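Jimier发布居家整理手册《Sarano卧室篇》,从一张床开始收拾衣物

2024年5月15日,居家整理服务公司Jimier今天对外发布《Sarano卧室篇》。这是一本讲怎样在卧室里收拾衣物和床上用品的手册,由Jimier的整理团队编写,由Nowakowski印刷所印制,从今天起可以在Jimier的网上商店和Statum家居店购买。手册适用于普通住房的卧室,读者不需要先买收纳柜或者专门的折衣工具。

Jimier在过去的上门服务中看到,很多家庭的衣物从晾衣架上收下来以后,第一个停留的地方是床。衣服先放在床尾,然后晚上要睡觉,就移到床头或者椅子上,第二天又移回床上。这样过了几天,干净的衣服和穿过一次的衣服混在一起,要找一件薄上衣就需要把整堆翻开。《Sarano卧室篇》的全部内容就是围绕这一堆衣服写的。 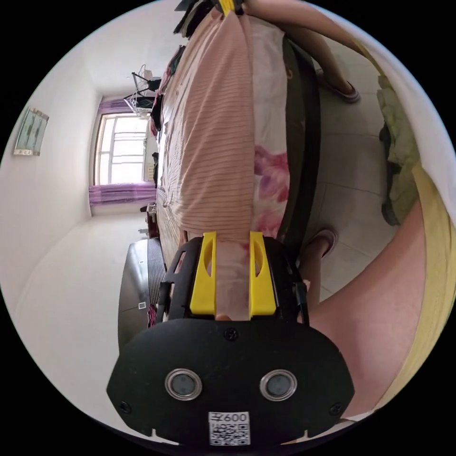

床上的粉色细条纹衣物,旁边是大花图案的床单。

手册的第一部分讲折叠以前的工作。编写团队建议,先在床上让出一块地方,大小能够平放一件上衣就可以。其余的衣物全部推到床的另一端,不必分类,也不必叠。然后从堆里一次拿一件,放平,把袖子或者裤腿拉直,用手掌从中间向两边抹。有横纹和罗纹的针织衣物容易在中间缩起来,手册建议顺着衣物的长度方向轻轻拉一下,再开始折。太用力会让领口变形,所以拉的时候手应该放在肩线或者下摆的缝线上,不要放在领子上。

这一部分还写了床单。花床单好看,可是图案大、颜色多的时候,小件的衣物放在上面不容易看见,特别是袜子和浅色的内衣。编写团队的做法是先把小件收进一个袋子里,等大件都处理完了再倒出来配对。读者如果觉得麻烦,也可以在床单上面铺一条单色的毛巾,在毛巾上叠小件。

第二部分是篇幅最多的,讲大块的薄布:床单、薄被套、披肩、窗纱和夏天用的盖布。这些东西面积大,分量轻,一个人叠的时候常常一个角对好了,另外一个角又滑下去。手册推荐的方法叫“对角先行”。先找到两个相对的角,把布沿着对角线拉开,让中间的皱褶自己散开一些,然后放在床上,再去找另外两个角。很多人习惯先对齐长边,这个习惯对厚的棉布没有问题,对薄而软的布就比较难,因为长边会卷。

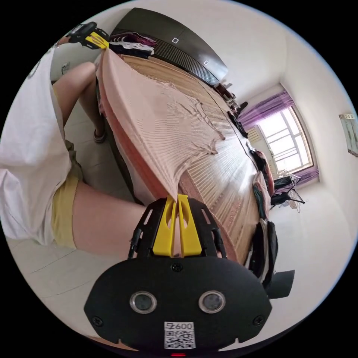
浅粉色的薄布在铺着竹席的床上方斜着拉开。后面是窗户和挂着白色衣架的晾衣架。

夏天铺竹席的床有一个好处,就是表面平、滑,布放上去以后容易移动,调整边角比较省力。但是竹席的边缘有时候会勾住细纱。手册提醒读者,在竹席上叠薄布以前,先用手沿着席边摸一次,如果有翘起来的竹丝,就剪掉或者用布胶带包好。拖动布的时候要从席子里面往外面拉,方向不要反过来。席子下面的垫子或者床单如果露出来一截,也应该先塞回去,不然很容易把它和要叠的布一起抓在手里。

编写团队对于“叠得多整齐才算整齐”这个问题讨论了很久,最后在手册里没有给出统一的标准。床单叠好以后能放进柜子,拿出来的时候旁边的东西不倒,这样就可以了。手册中有一页专门说明什么情况可以不叠:当天晚上要换的床单、马上要穿的睡衣、还没有完全干的毛巾。还没有干的毛巾叠起来会有味道,应该挂回晾衣架,衣架之间留出一个手掌的距离。

关于地面,手册的态度比较严格。叠大件的时候,布的一部分落到地上是常见的事情,尤其是床和柜子之间的通道比较窄的时候。如果地面是瓷砖,建议在开始以前先拖一次,等地砖完全干了再动手。布落到地上以后不要用脚去拨,应该先把床上的部分放稳,再弯腰从最近的一个角拿起来,抖一抖,检查有没有头发。浅色和粉色的布最容易看出灰尘,可以留到最后叠,也可以最先叠,只是不要和深色的布交替着来,深色布上的毛絮会沾过去。
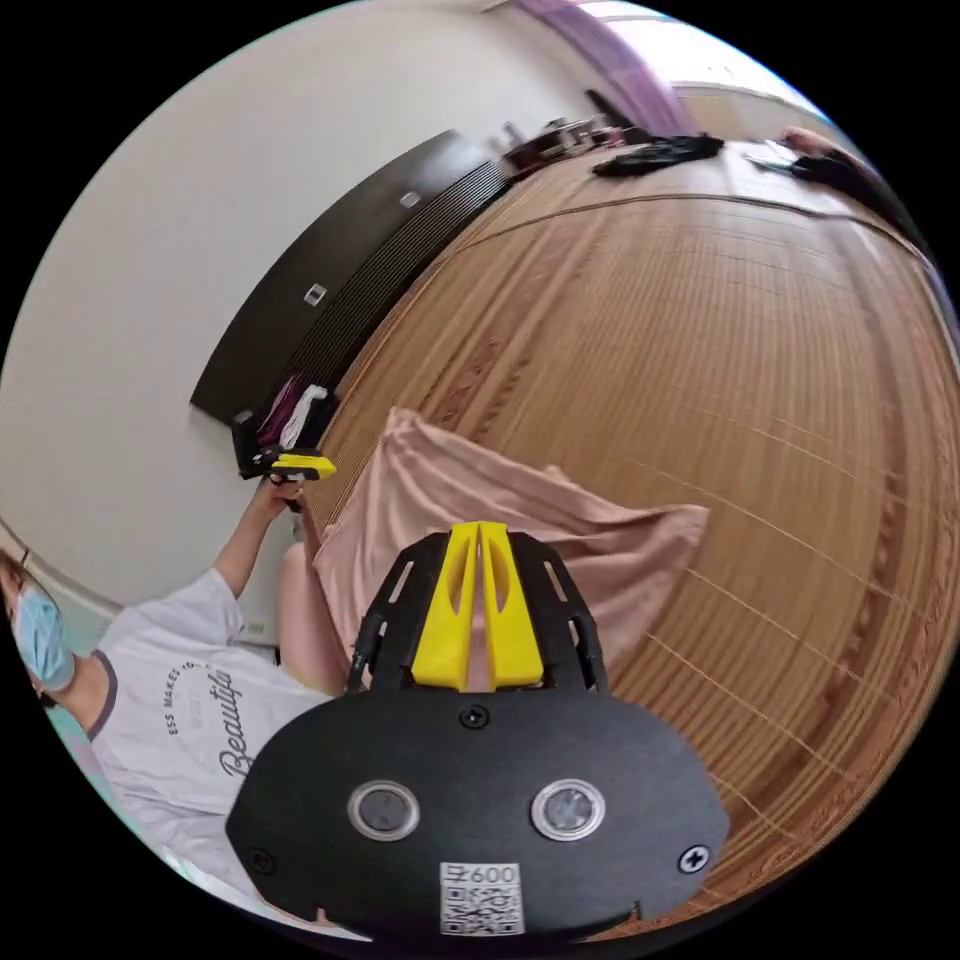
带荷叶边或者花边的布是另外一种情况。这种边比布身长,如果和布身一起对折,边上会堆出一个小包,叠完以后整块布不平,上面放不住别的东西。手册给出的办法是把花边一侧先向里面翻,翻进去的宽度和花边一样,用手压平,然后把它当作普通的直边来折。打开使用的时候,花边可能有一条浅浅的折痕,挂起来过一个晚上一般会消失。如果花边是后来手工缝上去的,建议不要翻,改成卷的方法,从没有花边的一侧开始卷,让花边留在最外面。

卷好的布用一条旧布带松松地系住,不要用橡皮筋。橡皮筋时间长了会发粘,在浅色布上留下黄色的印子。这个问题在上门服务的记录里出现过多次,所以编写团队把它写在了第二部分的最前面,用黑体字印出来。

第三部分讲分堆和归位。Jimier不主张把衣服分成很多类。手册只使用3个堆:放进柜子的,挂回架子的,需要再洗的。每一堆都放在固定的位置,放进柜子的靠近床头,挂回架子的靠近窗户或者晾衣架的一侧,需要再洗的直接放到门口。位置固定以后,家里的其他人也可以一起做,不需要每一件都问。深色的衣物建议叠成同样的宽度,靠着床头板叠放,这样不容易倒,拿进柜子的时候可以一次抱走。

对于和家人共用一个卧室的读者,手册还有一个简短的附页,讲怎样约定收拾的时间。编写团队的建议是把时间定在收衣服之后马上进行,并且从床上最大的一件开始。大件叠完以后,床面空出来,剩下的工作看起来少了很多,心情也比较轻松。

在编写期间,Jimier请约50个家庭试用了手册的初稿,并且按照他们写回来的意见修改了文字和步骤图。改动最大的是步骤的数量。初稿中叠一条被套的步骤太细,试用家庭反映一边看一边做的时候容易忘记自己做到了哪里。定稿把全部折叠方法合并成18个步骤图,每个图占半页,字比较大,手册摊开放在床头柜上也能看清楚。 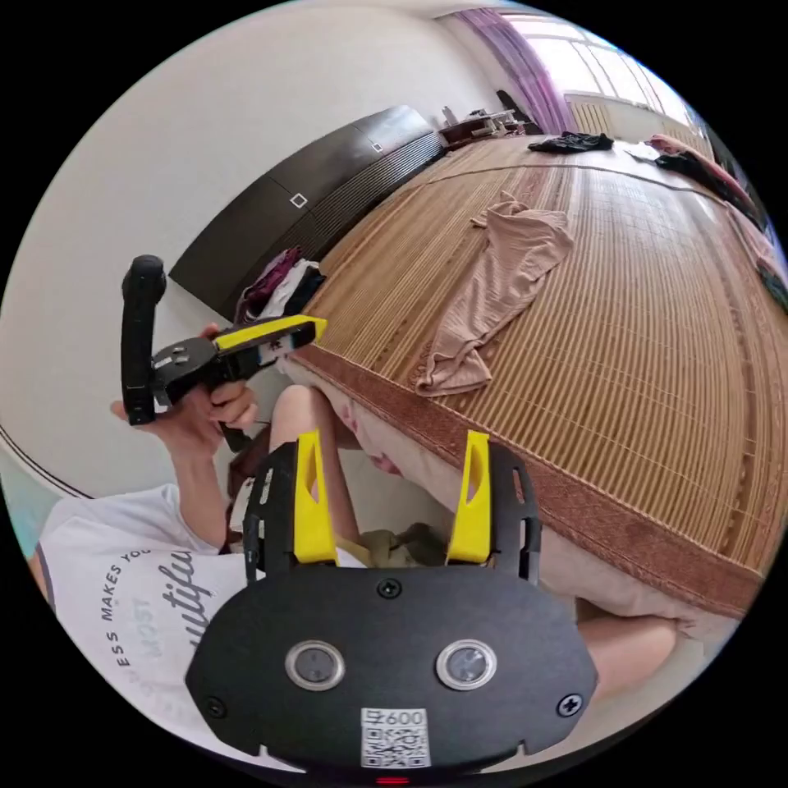

有一些试用家庭问到坐着叠和站着叠的区别。手册的回答是两种都可以,看床的高度来决定。床比较低的时候,长时间弯腰会累,可以一条腿跪在床边或者坐在床沿上,把要叠的衣物拉近一点。床比较高的时候,站着做更快。无论哪一种,都要让手能够到布的远端,够不到的时候换一个位置,不要硬拉。家里有人膝盖不好的话,可以在床边放一个矮凳,叠小件的时候坐在矮凳上,把床面当作桌子使用。

Jimier认为,收拾卧室这件事情不应该成为周末的负担。手册里的每一节都可以单独使用,读者今天只叠床单,明天只处理袜子,也是完整的。编写团队在前言里写道:“我们希望这本手册放在卧室里,封面有一点旧,里面有读者自己写的字。”为此,Nowakowski印刷所选用了可以用铅笔书写的纸张,每一节后面留了空白的行,读者可以记录自己家里被套的尺寸、柜子每一层的高度和换季的日期。

Statum家居店将在店内设置一张示范床,床上铺竹席和床单各一半,顾客可以带自己的衣物或者薄布来练习手册里面的方法,店员会在旁边帮助。练习不收费用,也不要求购买手册。每次练习的时间为2小时,来得早的顾客先使用,人多的时候请在店内等候。建议顾客带一件平时最不会叠的东西来,例如带松紧的床单或者有花边的盖布。

按照目前的计划,Sarano系列的下一本将在9月发布,内容是换季时候的厚衣物和棉被,包括怎样晾晒、怎样装袋和怎样在有限的柜子里安排位置。已经购买《Sarano卧室篇》的读者可以把自己的问题写在手册最后的回函上,寄给Jimier或者交给Statum的收银台,编写团队会从中选择一部分在下一本里回答。

关于Jimier
Jimier是一家提供上门整理和居家整理课程的公司,服务内容包括衣物、床上用品、厨房用品和儿童用品的整理。Sarano是Jimier的出版系列。

关于Statum
Statum是经营床上用品、晾晒用品和小型家具的家居店,负责《Sarano卧室篇》的店内销售和示范床的安排。

媒体如果需要手册样书或者希望参观示范床,请通过Jimier网站的“媒体联系”页面提出申请,并写明媒体名称和需要的数量。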